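Irkasora Television Players: Minutes of the Autumn General Meeting
Held on 19/10/2022 in the upstairs room, Urrutia Hall, starting at 7.30 pm
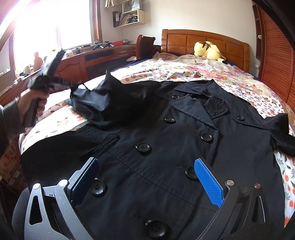 Present: Macarena Mansilla (chair), Fredy Valderrama, Veikko Hämäläinen (minutes), Valentina Arancibia, and members as signed in the attendance book.

Apologies: Patricio Ibarra, who is working away. He sent written notes on items 4 and 6, which were read out.

1. Minutes of the last meeting

The minutes of the March meeting were read and agreed with one change. Under "Casting", the part of the ferry captain should be shown as offered to Fredy, not accepted by him. He accepted a week later by email. Macarena signed the corrected copy.

2. Matters arising

The broken blind in the rehearsal room has been replaced by the hall. Valentina asked if the old one could be kept for set dressing. It has already gone to the tip.

The members' contact list has been brought up to date. Anyone who has changed their phone number over the summer and hasn't told Veikko should do so.

The letter to the local station about a repeat showing of "The Long Crossing" has had no reply. Macarena will ring them.

3. The series: where we are

Macarena reported on "Stoltatov", our comedy drama about a small shipping office. Filming of episodes one to four is finished. Episode five is finished apart from the scene on the stairs, which needs both Fredy and Patricio. Episode six has been rewritten and the new script went out to the cast by email.

Several members had not received the script. Veikko said the attachment had been too large for some mailboxes. Paper copies were handed round and there are two left over in the cupboard.

Fredy asked whether the ending had changed. Macarena said it had. The office no longer closes down, and the last scene is now between the clerk and her brother. Fredy said he preferred the old ending. There was some discussion. Valentina pointed out that the old ending needed a harbour at night and a crowd, and that we have neither. It was agreed to film the new ending as written.

4. Casting for the second series

Valentina has been offered a part in a touring play from the spring and may not be free for all the filming dates. She would like to stay in the series if the dates can be made to fit. The meeting congratulated her.

Patricio's note suggested that her character could be away visiting family for the first half of the series and heard only on the telephone. Valentina was happy with this. Macarena was less keen, as the clerk has most of the scenes with the manager, but agreed to see how it reads on the page. She will write a trial scene before the next meeting.

Two smaller parts need filling: the new accountant and the woman from the insurers. Open auditions will be held in the upstairs room. Members can put themselves forward, and so can people from outside the group. Fredy asked that outside applicants be told clearly that the parts are unpaid, because there was a misunderstanding over this last time. Agreed.

5. Money

Veikko gave the figures. The balance in the account is £1,321. The deposit on the hall has been paid from this. We are still owed £50 by the film club for the hire of the lights, and a second reminder has been sent.

Drikideck, who handled the sound mixing on the first series, have quoted £500 for the second. This is the same price as before. Fredy asked if anyone had looked for another quote. Veikko had asked one other firm, who were dearer and could not start until the new year. Valentina said the sound on episode two was muffled in places and asked if this was the mixing or our own microphones. Macarena thought it was the microphones, as the scene was filmed next to the boiler.

Proposed by Macarena, seconded by Valentina, that we accept the Drikideck quote. Carried, with Fredy abstaining.

6. Interviews and publicity

A website that writes about actors and their careers has asked for short life stories of the main cast. Macarena had the questions with her and read them out. They ask for date and place of birth, first acting job, best known role, other work, and "estimated net worth".

Nobody wished to answer the last one. Fredy asked what would happen if it was left blank. Veikko said that sites like this one will sometimes print a guess, and that he had once seen a figure against his own name which he would have been glad to have. It was agreed that Macarena will write back, say that the cast do not give out details of their earnings, and ask that no figure be printed.

Patricio's note said he did not want his date of birth used either. Valentina said the same. Each member will send Macarena only what they are content to see published. She will put the answers together and show them to everyone before they go off.

Fredy would like his early work in children's television mentioned, as people still write to him about it. He has a list of the programmes and will pass it on.

7. Premiere evening

The first two episodes will be shown in the main hall. The screen can be borrowed from the school but must be collected and returned by us. Fredy offered his van. Tickets will be free to members and their families. There was no agreement on whether to charge other people, and this was left to the next meeting.

Valentina will ask the hall about the seating, as some of the chairs were missing at the summer show.

8. Any other business

The key to the upstairs cupboard has been lost again. Veikko has the spare and will get another cut.

A member asked whether rehearsals could start half an hour later on account of the buses. Macarena will check with the hall, who need the room cleared by ten.

Actions

Macarena: ring the station; write the trial scene; reply to the website; ask about rehearsal times.
Veikko: accept the Drikideck quote; chase the film club; get a key cut.
Valentina: seating; wording of the audition notice.
Fredy: van for the screen; list of programmes to Macarena.
All: life stories to Macarena.

The meeting closed at 9.20 pm. The date of the next meeting will be sent round by email.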